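Teleoperated Bin Handling – Demonstration Gallery

Momix is a teaching set for two-arm handling of open plastic bins. The operator drives both arms by remote control, and joint positions, gripper width and camera streams are logged together. The current release holds 490 demonstrations, each trimmed to 800 control steps. Gallery compiled by Hanna Szewczyk, 10/07/2024.

Rim approach, wrist view
One finger goes inside the wall and one outside before the close command. Operators are told to line up on the rim and ignore glare on the plastic. 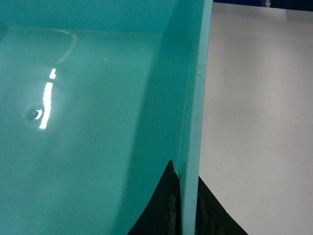

Head view
Used for gross positioning. With an empty turquoise bin the front rim is the main reference, and a gripper can be checked from either side of it.

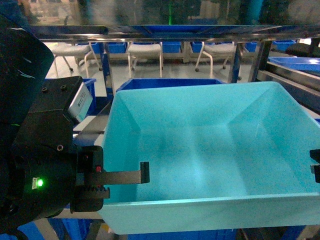 Witold Urbańczyk writes that he would drop the head stream from training and keep it for the operator only. His policies at Zisow trained faster on wrist views, though they lost the rim more often after a missed grasp.

We keep both streams. A missed grasp is left in the log if the operator recovers from it.

Rim between the fingers, rack behind
Blue crates and steel rails share the wrist view with the turquoise wall. Reflections on the steel change with every arm pose.
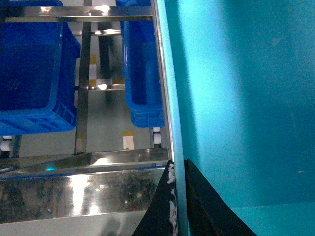 Camera exposure is locked at the start of a session for that reason. Gripper width is logged at 100 Hz and resampled to match the video.

Steep wrist angle
The pale edge runs at a slight lean between the fingertips. Operators correct wrist roll first, then depth – doing both at once gives noisy labels.

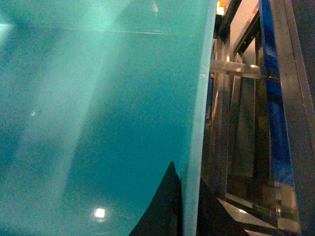

Files and contact
Session logs are indexed by operator and arm. Replay scripts are in the Tristska folder. Send corrections to Ea Bech.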